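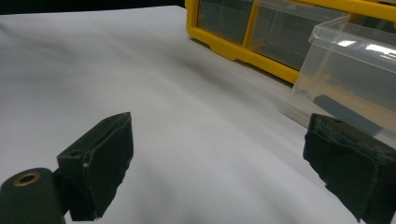
Soft folds and a bit of shadow on a white surface.

The Year I Gave Up on Flat Sheets (and Then Came Crawling Back)

I grew up in a house where the beds were made by eight in the morning, corners tucked so tight you had to kick your way in at night. So of course the minute I had my own place I threw the flat sheet in a closet and slept under a bare comforter like a college kid. I kept that up for years! I only started thinking about bedding again last December, when the radiator in my apartment in Merrick quit for nine days and I found myself piling every piece of fabric I owned on top of me.

Somewhere around night four I dug out an old white cotton sheet, the heavy kind, washed so many times it had gone soft as a T-shirt. I put it under the comforter and slept like a rock. It made me curious, and when I get curious I spend money.

First I went down the thread count hole. Oh boy. I had always figured a bigger number meant a better sheet, and the packaging sure wants you to think so. The first set I bought was a 2000, from a discount bin at the outlet mall, and it felt like sleeping inside a raincoat. Thick, slippery, hot. I gave it three nights and it went to the dog (who also moved off it by morning).

The woman at the counter at Dornik, the little linen store down by the train station, laughed when I told her. She explained it to me the way you'd explain it to a child, and I was grateful. Those huge numbers often come from counting every tiny ply twisted inside a thread. Count the threads in a plain way and there's only so much you can fit in an inch of cloth. She sent me home with a percale set at 380 and told me to wash it twice before I made up my mind.

Percale, if you haven't had the pleasure, is the crisp one. One thread over, one thread under, all the way across. It's cool when you get in and it makes a little noise when you roll over, like a paper bag that likes you. Sateen is the shiny, drapey one, and plenty of people love it, my sister among them. She says percale feels like a hospital. I say sateen feels like a prom dress. We've agreed not to shop together.

Then there's linen, and linen is where I lost my head a little. The set I wanted was from Istard and it cost $188 for the flat sheet alone, and I carried it around the store for half an hour before I bought it. It was scratchy! I was so mad. But I kept washing it, and sometime in the spring it gave in, and now it's the one I reach for as soon as the nights warm up. It wrinkles if you look at it. I've made my peace with that, and I've stopped ironing anything that only I am going to see.
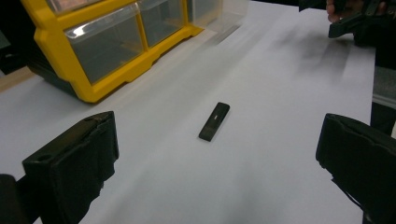 Page 47

Ironing deserves its own paragraph, though, because I did go through a phase. My grandmother ironed pillowcases every Monday while she listened to the radio, and I had this idea that I'd do the same and become a calmer person. What happened is I burned a pillowcase and tripped on the cord. If you do want smooth cotton, pull it from the dryer while it's still a touch damp, fold it in half with another person on the other end, and give it a good snap. Then lay it over the bed and smooth it by hand, middle to edges. You'll get most of the way there without plugging anything in.

Now, washing. I used to throw everything in hot with a big glug of detergent. Too much soap is what makes cotton stiff, it turns out I'd been half rinsing my sheets for a decade. These days I use warm water, half the soap I think I need, and no fabric softener. Wool dryer balls are fine. Shake the sheets out before they go in the dryer or they'll wind themselves into a rope with a wet sock in the center.

And white sheets go yellow, they just do. It's skin and lotion and sweat, nothing to be embarrassed about. A long soak with oxygen bleach in the tub gets mine back to a color I'd show company. I bought a tub of the Fetberg powder for this and it'll probably outlive me.

As for how many sets you need, I used to have a closet so stuffed that a stack came down on my head. I'm at three sets now. One on the bed, one in the wash, one on the shelf for when somebody gets the stomach flu. The extras went to the animal shelter, which was thrilled to get them, even the raincoat ones. Call ahead, since some shelters take flat sheets but won't take fitted (the elastic gets chewed).

I still can't fold a fitted sheet. I've watched the videos, I've stood there with my hands in the corners like a puppeteer, and I always end up with a lump. I put the lump inside its own pillowcase, shove it on the shelf and close the door.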